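15. Juli 2026
Tagebuch, Projekt Jesum, geschrieben in der Werkstatt

So, heute also der Tag, an dem mir der rechte Arm das Werkzeug fallen gelassen hat. Kein Drama, alles heil, aber ich sitze jetzt mit kaltem Kaffee da und schreibe es lieber gleich auf, bevor ich morgen wieder die Hälfte durcheinanderbringe.

Vormittags lief es richtig schön. Die Aufgabe ist ja immer noch dieselbe: der rechte Greifer bringt den blauen Multischleifer von oben an den grünen Ring, der linke hält sich daneben bereit. 18 Durchgänge ohne Mucken, ich war schon so weit, dass ich nebenher E-Mails an Burkmont beantwortet habe (ja, ich weiß, man soll dabei zuschauen). Und dann, 33 Minuten nach dem Einschalten, geht der Greifer einfach auf. Kein Ruck, keine Fehlermeldung auf dem Bildschirm, nur dieses satte Klonk auf Holz. Der Schleifer war zum Glück aus. Ich hatte ihn für die Anfahrten gar nicht erst eingeschaltet, und da bin ich jetzt wirklich froh drum!

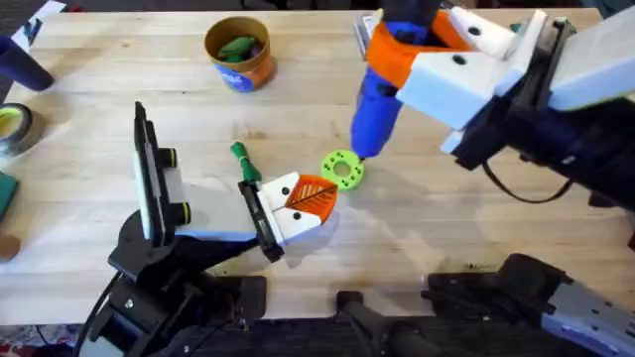
Ob der Fehler denn auch beim linken Arm komme, wollte jemand wissen, der heute Mittag im Tikutico-Forum auf meine erste Meldung geantwortet hat, und wenn nicht, dann solle ich bitte die Finger von der Software lassen und zuerst Strom und Temperatur am Greifermotor mitschreiben. Ihm sei dasselbe passiert, und er habe eine Woche lang an der falschen Stelle gesucht.

Na gut, hab ich gemacht. Links: nichts, der hält alles, was man ihm gibt. Rechts: Strombegrenzung auf 700 Milliampere, und die hatte ich vor Wochen selbst eingetragen, als wir noch mit leichtem Kram geübt haben. Der Schleifer ist halt kein leichter Kram. Der Motor drückt also dauernd am Anschlag herum, wird warm, und irgendwann schaltet der Überlastschutz das Drehmoment ab. Das ist ja auch richtig so, der Motor soll schließlich nicht abrauchen. Blöd ist nur, dass »Drehmoment aus« bei diesem Greifer heißt: Finger lose. Und blöd ist auch, dass mein Programm davon überhaupt nichts mitkriegt und seelenruhig weiterfährt, mit nichts in der Hand. Das Statusbit für Überlast gibt es, ich lese es bloß nicht aus. Gelesen hatte ich das im Tomaszewski-Handbuch bestimmt schon mal, gelb angestrichen ist die Stelle jedenfalls.

Nachmittags habe ich das Ganze absichtlich noch einmal provoziert, diesmal mit einem gefalteten Handtuch unter dem Werkzeug und der Hand am Not-Halt. Beim zweiten Mal hat es 38 Minuten gedauert, aber gekommen ist es wieder, gleiche Stelle im Protokoll, gleiches Bit.

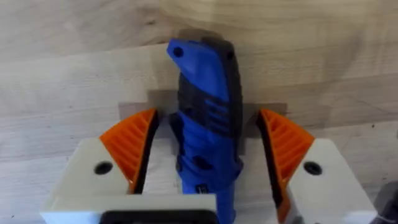
Was ich jetzt geändert habe: Das Überlastbit wird bei jedem Zyklus abgefragt, und wenn es gesetzt ist, bleiben beide Arme sofort stehen und es piept (furchtbar laut, muss ich noch leiser drehen). Dazu eine Warnschwelle bei der Temperatur, damit der Arm das Werkzeug vorher selbst ablegt. Die läuft noch nicht sauber, beim ersten Versuch hat er schon beim Start ablegen wollen, weil ich Vorzeichen und Einheit gleichzeitig verhauen habe. Typisch.

Und solange das nicht sitzt, bleibt der Schleifer stromlos. Einen laufenden Schleifer will ich nicht über den Tisch hüpfen sehen, auf meine Finger zu schon gar nicht. Den Termin mit drehender Spitze schiebe ich in den August, das muss ich Burkmont morgen noch beibringen. Außerdem bestellen: Sicherungsleine fürs Werkzeug, neue Kabelbinder, Kaffeefilter.

Kontakt | Impressum | © Projekt Jesum | Nach oben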